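About Hokau

A small cooking school above a hardware store, teaching dinner to people who have been putting it off 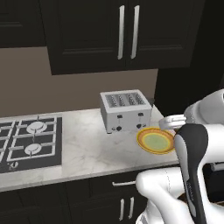
Hokau opened in November with 5 students, one of whom had the wrong building and stayed anyway. Our subject was, and remains, weeknight cooking. We don't teach pastry. We don't teach knife tricks, foam, or anything that has to be served on a piece of slate. If you want to know what to do with a chicken and an hour, we can help you.

The school started because its founders had worked in restaurants for years and ate cereal when they got home. There was a meeting over one of those bowls of cereal, and a name was picked. Hokau doesn't mean anything. We liked the sound of it, the web address was cheap, and by the time a student asked if it was Japanese or Hawaiian we had already paid for the sign. It's neither.

What we teach

The main course is called Zonden and runs for 5 weeks, one evening a week, starting at 6:30. It covers eggs, beans, rice, soup, a roast, and what to do with the roast the next day. People tend to skip the bean week. Those people then email us about beans.

Jistivix is the short course, 2 evenings, for anyone moving out on their own or newly in charge of feeding somebody else. It comes with a shopping list and a stern talk about salt. Parents often buy it as a graduation gift, which the graduates take about as well as you'd expect.

We also run a sauce night when enough people ask. Enough is 3.

How classes work

You cook, you eat what you cooked, you wash up. The washing up was left off our first flyer and we heard about it. Aprons are provided. Recipes go home with you on paper, since the phone version kept getting soup on it, and the paper version can at least be thrown away.

We keep groups small enough that the teacher can taste everything. This is a better deal for you than for the teacher, especially in the first week.

Please tell us about allergies when you book. Please don't tell us about them with your mouth full.

Where we are

We're on the second floor of the Tennant building, up the stairs beside the key-cutting counter. The hardware store closes at 6, so use the side door for evening classes and push harder than seems polite. Parking behind the building is free after 5. There is an elevator, slow but sincere, at the back past the paint.

A few things people ask

We do gift cards. We don't do bachelorette parties — we did one, and the smoke alarm people now know us by voice. Kids are welcome from age 12 with an adult who is also cooking. You don't need any experience, and if you have some, try not to coach your neighbor.

Our refund policy is 100 percent up to the day before class. After that we've bought the onions.

Bookings open on the first of the month. Call in the afternoon if you can — mornings we're at the market, arguing about leeks.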